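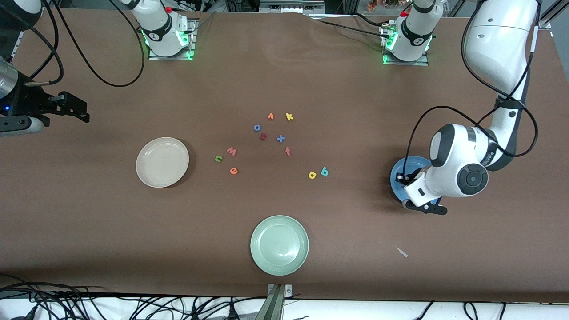 Slide 1. Letter sorting on the two-arm table, left gripper over the blue plate.

Notes for the Janumthorpe open evening, 21st October. Ozan Türkmen. Aim for 15 minutes, leave time for the cable to be passed round.

Hello, thank you for coming out. Say who I am, say Yoga Pattinasarany did half of this work and is sitting at the back, wave at Yoga.

Start with the job. Foam letters in the middle, plates around them, two arms. We call the setup Ternen. Pick up a letter, put it on the right plate, go back for the next. A four-year-old would be bored by it and I could watch it all day!

Point at the black cable looping round the wrist on the right. Ask people to remember it. Don't say why yet.

Slide 2. The fault
In July the left arm started dropping letters. It would close on one, lift it, and on the way to the plate the gripper would let go for a moment and close again on nothing. Then (I love this bit) it carried on to the plate, opened very politely, and logged a success.

Run of 669 picks, 27 drops. Every single drop was in the log as a good one. Pause here, let them work out how bad that is.

Slide 3. What we blamed first
The foam. It's soft, it squashes, so we told it to grip harder. No change at all.
Then the software. Yoga spent 2 days reading through the grip code and found a spelling mistake in a comment.
Mention that I was very sure it was the software. Yoga will heckle.

Slide 4. The wrist
Back to the cable. Yoga plotted the drops against wrist angle and they bunched up, all past 134 degrees of turn. Beautiful plot, give it a good ten seconds on screen.
At that angle the loop was being pulled tight and the plug was shifting in its socket. Power to the gripper blinked, the fingers relaxed, power came back. Wiggle the old plug in my hand while I say this.

Slide 5. The safety bit, slow down
A dropped foam letter hurts no one. The same blink with something heavy in the fingers, and a person leaning in to fix a plate, is a different evening. So the rule now: if gripper power dips, even for a blink, both arms stop and stay stopped until one of us has walked over and looked.

Slide 6. What we changed
Longer loop, proper clip at the wrist, plug that locks.
The log only says success if the fingers still feel something just before they open.
Cable check goes on the morning sheet, above the coffee.

Questions. If someone asks whether it's had a drop since: yes, one, and it stopped dead as it should. We cheered.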